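The shirt problem, part four

Anyone who has read parts one to three may skip the next paragraph, in which I complain about laundry.

Laundry is what I do for a living now. I spent a good many years learning control theory and I use it to worry about T-shirts. A T-shirt is a horrible thing to hand to a machine. It has no fixed shape, it hides half of itself under the other half, and it looks much the same whether you are holding it by the hem or by a fold that happens to run near the hem. Give a robot a mug and it will at least know where the mug ends.

Last time I described the method we had settled on for Wanodov, which is our name for the policy and not, as my mother believes, a town. The idea is old and simple. You take a gripper like the one on the robot, put a handle and a camera on it, and have a person do the chore with it. You record what the camera sees and where the gripper goes and how far open the fingers are. Then you train a network to guess the next bit of movement from the last bit of picture. No joysticks, no robot tied up all day while somebody learns to drive it.

The selling point is that the person and the robot see the same sort of view. The trouble is that a person with a gripper is still a person. We are quick and sneaky and we cheat with our wrists. 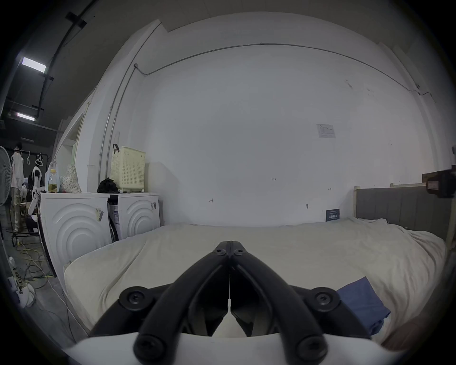 I found out how much we cheat in February, when I sat down with the first batch of 300 demonstrations and watched the lot at half speed. I had told everybody the task was simple: approach the garment, grip an edge, lift, fold, let go. I had written it on a card. What the recordings showed was a great deal of fidgeting. People prodded the cloth to see where the edge was. They nudged a sleeve over with the outside of a finger. They went in, thought better of it, came out and went in again from the other side.

My first instinct was to throw all that away. Clean data, clean policy. I wrote a filter that dropped any demonstration with more than one approach, and it left me with 214, which felt respectable. I trained on those over a weekend and went about feeling pleased with myself.

The result was a policy with beautiful manners and no sense. It came down on the shirt in a lovely smooth curve, closed its fingers, and lifted. If it had hold of the shirt, splendid. If it had hold of nothing, it lifted nothing, folded nothing with great care, and set nothing down neatly on the far side. I watched it do this to the same shirt for most of an afternoon. It had never seen a miss, so as far as it was concerned there was no such thing.

I should have known. There is a whole shelf of papers on this and I have cited several of them. A learner that only sees the happy path has no idea what to do once it strays off it, and with cloth you stray off it the moment you arrive.

So the fidgeting went back in. All 300, prods and second thoughts included, same network, same training time. I changed nothing else, mostly out of laziness, but it does make the comparison easier to defend.

We ran 60 trials with each policy. A trial starts with the shirt dropped on the bed from a height, and counts as a success if there is one fold in it at the end and the garment is still on the mattress. The bar is low. My grandmother would not have let any of them into a drawer.

The well-mannered policy managed 9. The fidgety one managed 33, and more to the point it failed in ways I could sympathise with. It would miss, pause, wander sideways a little and try again. Sometimes it tried again in exactly the same spot, four times running, like me looking for my keys in a coat I have already searched. But it was trying.

Before I get too grand about this, the caveats. It was one kind of garment on one kind of sheet. The lights were the same throughout. I did the scoring myself, I knew which policy was which, and I wanted one of them to win. Somebody should do it again blind and I would prefer that it weren't me.

There is also the matter of the pads. The fingers grip through textured pads, and the texture is good at catching the top layer of a shirt and rather too good at catching the sheet underneath. A fair number of the failures came down to the robot picking up shirt and sheet together and setting off with both. I don't think more demonstrations will cure that. A person feels the extra drag through the handle and eases off. The camera can't feel drag, and we don't record force, so whatever the person was reacting to is missing from the data. The network sees a hand open slightly for no reason and learns to open slightly for no reason.

I put the draft numbers up on the group's page before writing this, partly to get the shouting over early.
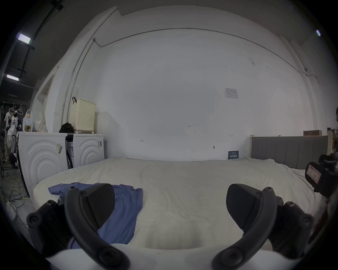 Zidano wrote back that I was giving the fidgeting too much credit. Put 86 demonstrations back into a small set and of course it improves, was the gist of it; the fair test would be to take 214 at random from the full 300, fidgets and all, and see whether the gain holds up. There was a second paragraph about my choice of success measure which I shall keep to myself.

Annoyingly, that is right. I had changed two things at once, the amount and the kind, having just boasted above that I changed nothing else. I have left the boast in as a warning.

So we ran it. A random 214, another 60 trials, two more days of dropping a shirt on a bed. It scored 28. That is a bit down on the full set, as you would expect, and a long way above the tidy one. I was relieved, and then cross at having needed to be told.

What I can't yet say is which part of the fidgeting matters. My guess is the retry, the bit where the hand comes back out empty and goes in again, because it is the only place where the network gets to see what an empty grip looks like and what one does about it. The prodding may be just noise. Or the prodding may be doing all the work, by shifting the cloth into shapes we would never have thought to lay out on purpose. You could pull these apart by labelling each wobble by hand. I have started. I got through one evening of it and came to feel that labelling wobbles is not how I want to be remembered. 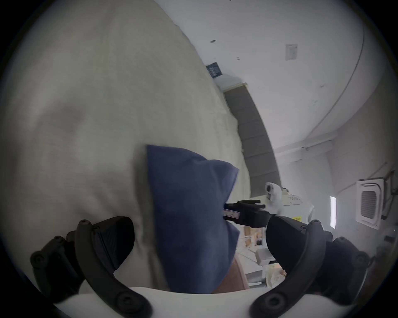
The other thing on the list is handing over. Folding on a flat surface is the polite version of the chore. In a real house the shirt is half in a basket, or somebody is holding it out at you, and you have to take it in the air without a mattress to press against. Ha, our slower and more careful sister project, has been at this for a while with two grippers instead of one, and their view is that cloth in the air is easier to see and harder to hold. It hangs, so at least you know which way is down. But the moment you pinch it, the rest swings off and changes shape, and your lovely plan belongs to a shirt that no longer exists.

I'm inclined to borrow their recordings and see what the fidgety policy makes of them. It has no business working. The camera angle is different half the time and the cloth fills a good deal of the view. But the policy did learn to notice an empty hand, and I would like to know if it still notices when there's no bed behind it.

There is a practical note for anyone copying the set-up, as a few of you have asked. Don't tell your demonstrators to be tidy. Don't give them a card. I tore mine up and asked people to do the chore as they would if they were mildly late for something, and the recordings got messier and more useful on the same day. Do check that the fingers close fully at the start of each session, as ours had drifted and I lost a morning's worth to a gap you could post a letter through. And keep everything you were going to throw away, at least until you have trained on it once.

The write-up goes to Atmont for the workshop at the end of the summer, with Zidano's comparison as the main table and mine demoted to the appendix. Part five will be about the sheet.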